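Plisby Divided-Top Work Table
Item 605
Furniture for Shared Rooms > Tables > Work Tables

The Plisby work table is intended for libraries, community centers, and training rooms in which one surface must serve several purposes during the day. It is supplied by Nokeck to institutional customers and is sold singly or in sets of 3.

The top is finished in two colors. The longer section is painted and is recommended for group work, sorting, and display. The shorter section has a light wood tone and is commonly kept free for paperwork or a sign-in sheet. Customers may specify which end carries the shorter section at the time of order.
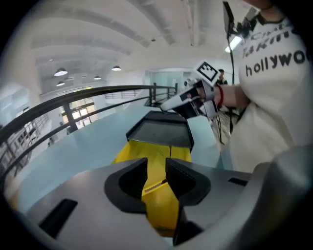
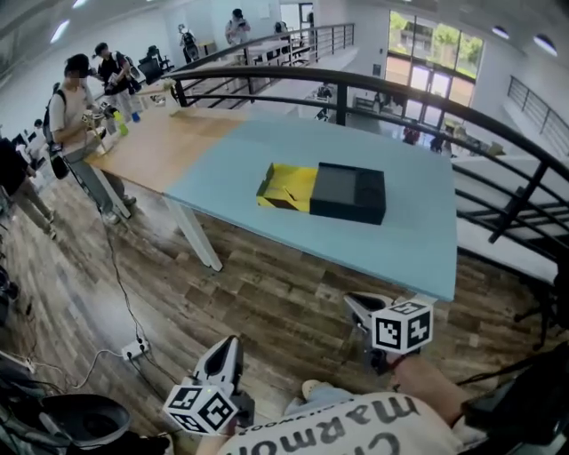 Frame and legs
The legs are set at an angle and are finished in white as standard. Each leg is fitted with an adjustable foot for use on uneven floors. The table should be lifted by two persons and should not be dragged.

Care
Wipe the painted section with a damp cloth and mild soap. Abrasive pads and solvent cleaners will dull the finish and are not covered by the warranty. Small chips may be repaired with the Toteo touch-up kit, sold separately under item 148.

Ordering and delivery
Paint colors are mixed to order. The current color card lists 43 shades, and sample chips are available on written request. Orders received before noon are acknowledged the same day. Delivery includes placement in a ground-floor room; delivery to upper floors must be arranged in advance.

Institutional accounts are handled by Yến Đặng. Questions concerning replacement legs, feet, and hardware should be directed to Peter Hubáček in the parts office. Please have the item number and the original order number available.

Related items: Plisby bench, Plisby stacking stool, Toteo floor glides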